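Fonari Internal Data Cable, Flat Pattern, Black
Niltari Components: Cables and Interconnects for Desktop Systems

Overview

The Fonari is a flat internal data cable for desktop computer towers. It connects a storage drive to the motherboard and is supplied for repair shops, school computer departments and offices that maintain their own equipment. The cable is sold singly and in service packs, and each cable is tested for continuity before it is packed.

The flat pattern was chosen for use in older towers, where the drive area is often close to the memory slots and to the main bundle of power cables. A flat cable may be laid against the chassis wall and folded once at a corner without damage. It should not be folded twice at the same point.

Selection

Customers are asked to measure the path from the drive to the board before ordering, following the route the cable will take and allowing a small amount of slack at each end. Cables that are too long tend to gather in front of the vents. Cables that are too short place strain on the connector and may work loose when the tower is moved.

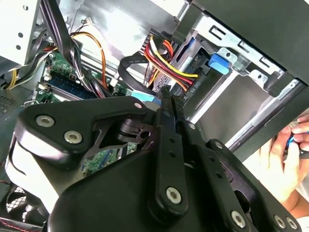
HADDAD, October

Niltari has revised its fitting guidance for flat data cables in desktop towers. The guidance applies to the Fonari and to the earlier Tandever cable, which remains available while stocks last.

The drive area of an open tower is shared with a good deal of other wiring. A thick bundle of black cables may run past the motherboard and memory, and thin colored leads, such as the orange and yellow wires shown, may loop over bare metal to a small white connector. The data cable should be identified at both ends before any connector is released. Pull on the connector body and never on the flat of the cable.

Before fitting:

Shut down the computer and disconnect the power cord.
Place the tower on its side on a firm, clean surface.
Touch a bare metal part of the chassis before handling the board or memory.
Note the direction of the existing connector.

The replacement cable should be pressed home evenly at the drive first and then at the board. Vent openings in the chassis are to be kept clear. Memory modules do not need to be removed for this work in most towers.

Specifications

Type: flat internal data cable
Color: black
Length: 254 mm
Connectors: straight, one at each end
Service pack: 6 cables
Storage: dry, away from direct sunlight
Warranty: 9 months from date of purchase

Ordering and Support

Orders received from registered accounts are shipped within four working days. Single cables may be returned unopened. Service packs may be returned only if the inner seal is unbroken.

Technical questions should be addressed to Areti Drakos, Product Support. School and public sector accounts are handled by Ngan-ling Tam, Institutional Sales. Please include the make and model of the tower and the measured cable path with all inquiries.

Data sheet issued 5/9/22. Fitting guidance is revised separately.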